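Robot arm on the returns bench – anyone else been through this?

Posted in: Warehousing, Packing & Dispatch

rhollis_returns
Mods, shift this if it's in the wrong spot. I do returns at Brondo, homewares and toys mostly, and we've been told an arm is going onto our bench before December.
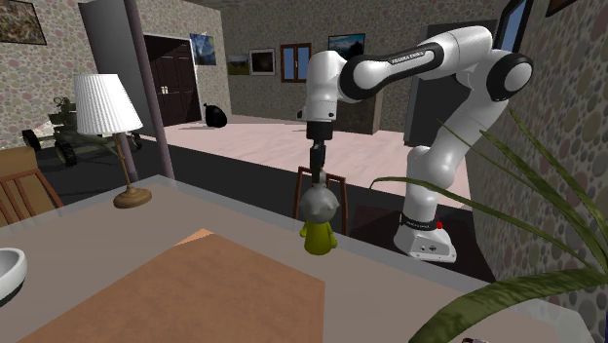

The vendor is Reten and so far all we've had is simulation. A Franka arm holding a little toy figure over a grey table, and a talk about "freeing up staff for higher value tasks". I asked what the higher value tasks were and got told that would be workshopped. There are 7 of us on that bench. My whole job is picking up things like that toy, looking at them, and deciding whether they go back on the shelf or in the bin. The picking up takes a second. It's the deciding they pay me for, or I thought it was.

Has anyone had one of these go in, and what happened to your hours?

bohdan_p
Went through it at Fothergill, different vendor. Hours stayed the same for 3 months, then the casuals stopped getting called. No announcement, the roster just got shorter. Get something in writing now while they still want you to be nice about it.

Gramham_nights
Bit doom and gloom, Bohdan. We've got two on our line and my wrists haven't felt this good in years. I used to lift 400 items a shift and go home with my hands in ice. I wouldn't go back.

bohdan_p
Glad for your wrists, mate. How many people on nights now compared to before?

Gramham_nights
Fewer. A couple retired and they weren't replaced. Nobody got the sack.

bohdan_p
So, fewer.

PeninahM
I'm on the integration side (not Reten) so take this as you like. Ruth, a simulation is a normal place to start and I wouldn't read anything sinister into it. It's cheap to get things wrong there. What I'd ask is which of your own stock they've modelled. One figurine with a round head and a simple doll shape is a pretty friendly shape. Your returns will be torn boxes, tangled cords and whatever the customer stuffed in the bag.

rhollis_returns
Ha, none of our stock. The room it's in looks like somebody's lounge. Framed pictures on the wall, a pot plant, a lamp with a pleated shade, a toy tank on the floor. I wish our shed had wallpaper. I put my hand up and asked where the dock door was and the manager gave me a look.

PeninahM
That's fairly common as well. They fill the background with all sorts so the software doesn't get too attached to one room. Doesn't tell you how it'll go at Brondo either way.

rhollis_returns
Fair enough, but they showed it to us as if it did.

nipon_b
Question for the integration person. When it drops something or picks the wrong bin, who cops it? At ours it's the operator. I went from packing to "cell attendant", same pay, and now I'm standing there clearing faults and explaining somebody else's numbers to the supervisor.

PeninahM
Should be in the contract. Often isn't, I'll give you that.

cherrymae_a
Delegate here, Ruth. Check your agreement for a consultation clause, most have one for major change. Ask for the target rate too. Ours was 3000 units a day on paper and the humans got measured against it long before the machine ever hit it. Message me if you want the letter we used.

rhollis_returns
Messaged you, thanks. Next toolbox talk is Thursday – I'll ask about the rate and who clears the faults, and post what they say.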